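Sabina Ekanayake
2025-03-19

I promised a thread about my bookshelf, so I will write it in small parts while the tea is getting cold. It is not a big library. It is one white shelf on the wall, and for two years I was ashamed of it.

1/ The problem was simple. I put books where there was a hole. Novels next to the rice cooker manual, my old dictionary lying flat on top of everything. When I needed something I pulled out five other things first and did not put them back.

2/ My cousin gave me an old Bortolotti shelving catalog and said, look how they do it. All the shelves in the catalog have one vase and three books. I do not live like this. But I learned one thing from it: a shelf can have some air.

3/ So the rule for this week is one subject for each cubby. Study books in the center one, because I use them every evening. Cooking and sewing go down. Novels go up, where I need the little stool from Skidamano.

4/ First I took everything out and put it on the bed. Please do this in the morning and not at ten in the evening like me. You can not sleep on a bed of books.

5/ Then the wiping. Dust behind books is a different dust, it is thicker. I used a cloth with a little vinegar and let the shelf dry before anything went back. My mother would wait one full day. I waited for one episode of a series.

6/ The study books went in first. The computer exam guides have the same dark blue color, so they stay together at the left: computer organization, operating systems, data structures, networks. It makes me calm to see them in a line.
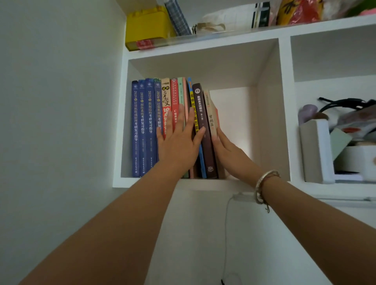 Center cubby, hands pushing the spines. Blue guides first, then the essay books and C, and the database book after them.

7/ Some of you will see that three of the guides say 2025 and the networks one says 2026. I noticed also. It disturbs me a little, but the color is nearly the same and I will not buy a book again for one number.

8/ About pushing the spines: do it with flat hands, not with one finger. If you push with one finger, one book goes too deep and then you must take out its neighbor to save it. With two hands the row moves together.

9/ I start from the left wall and leave the right side free. Before, I filled every cubby until the books could not breathe, and each new book went on the floor. Now the new book has a place to go.

10/ The high school essay books are a question. I do not need them for my exam. But the one about argument essays has good sentences in it, and my niece will want it in April when she visits. They stay for now.

11/ Someone asked about bookends. I ordered a metal pair from Wirkska and paid 140 for it, delivery included. They did not come yet. Thick books at the end of the row help in the meantime.

12/ The box to give away has 56 books in it. It is too heavy for me, so I will carry it down in two parts. If you live near and like old detective novels, write to me before the weekend.

13/ Thank you for 1,141 likes on the drawer thread, I did not expect so many people to care about socks. Next I will do the kitchen cabinet, which is worse.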